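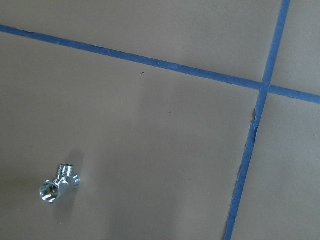 Blue tape crossing on a gray surface.

Category: Local News > Building & Property

Print this article | E-mail this article

August 22, 2021

CALLDALE - The town's building office has revised its guidance on protecting finished floors during interior renovation work, with the new requirements taking effect in November.

The revision applies to projects in town-owned buildings and to private work in multi-unit housing where a shared hallway or stairwell is used to move materials. Single-family homes are exempt, although the office recommends the same practice to owners.

Under the previous text, contractors were required only to "cover floors adequately." The new text specifies that sheet material must overlap by at least 2 inches at each seam, that seams must be taped along their full length, and that tape may not be applied directly to a floor finish less than 47 days old. Coverings in shared hallways must be inspected at the start of each working day and replaced where torn.

Yi-an Shin, who drafted the revision for the building office, said most complaints received under the old wording concerned adhesive residue and trapped grit.

"Grit under a covering does more damage than foot traffic on a bare floor," Shin said. "The surface has to be vacuumed before anything is put down. The old guidance did not mention that at all."

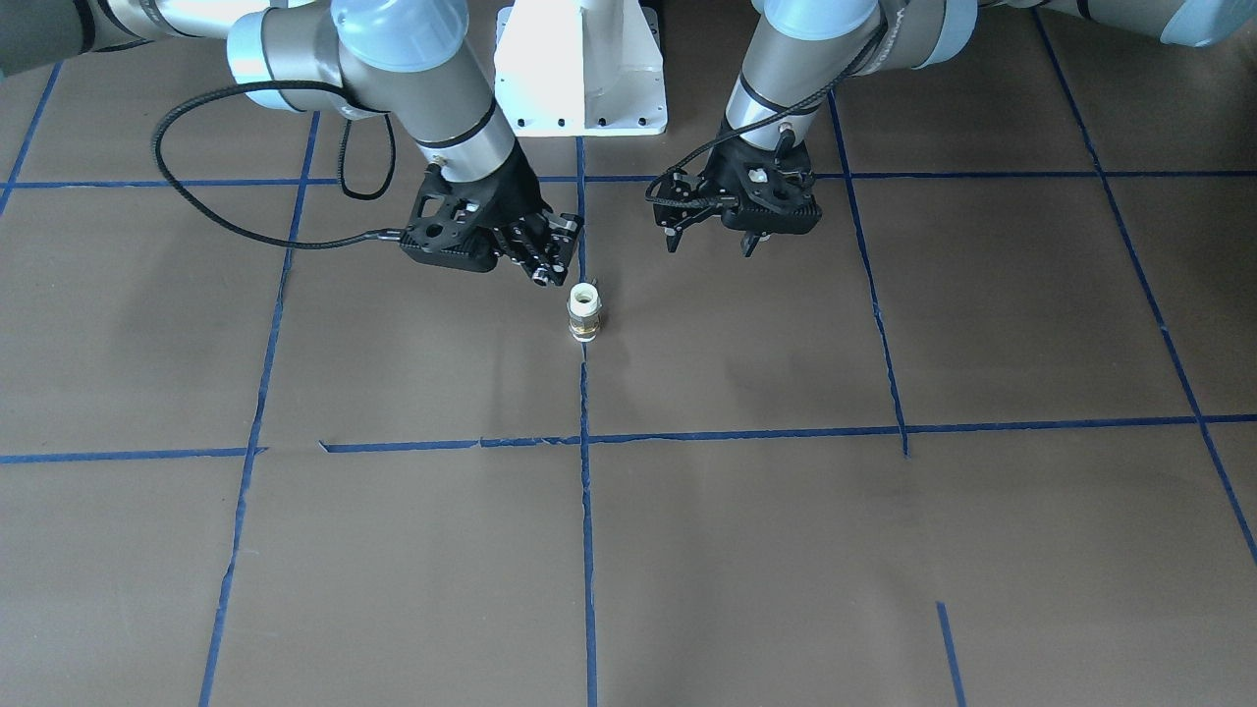
The revision also separates coverings into two classes. Class A covers paper and light board, and is permitted where traffic is limited to people on foot and hand-carried tools. Class B covers rigid panels, and is required wherever carts, ladders or scaffold wheels will be used. A Class A covering may be laid beneath a Class B covering but may not be substituted for it.

Moisture is treated in a separate section. Coverings that do not allow vapor to pass are prohibited over newly installed wood floors and over concrete that has not completed its drying period. Where a spill reaches the covering, the affected section must be lifted and the floor checked before work resumes.

The nearby town of Pleltberg adopted similar wording two years ago. Calldale's version differs mainly in its tape provisions - Pleltberg sets no waiting period for new finishes and leaves the matter to the flooring installer.

Nine written comments were received during the review period. One, from the contracting firm Thaler, asked that the daily inspection be reduced to a weekly one on projects with a single crew. The request was not adopted. A second, from the property manager Altik, asked that tenants be given notice before coverings are laid in shared hallways, and a notice provision was added.

Permits issued before the effective date will remain subject to the earlier guidance. Copies of the revised text are available at the building office counter.

Print this article | E-mail this article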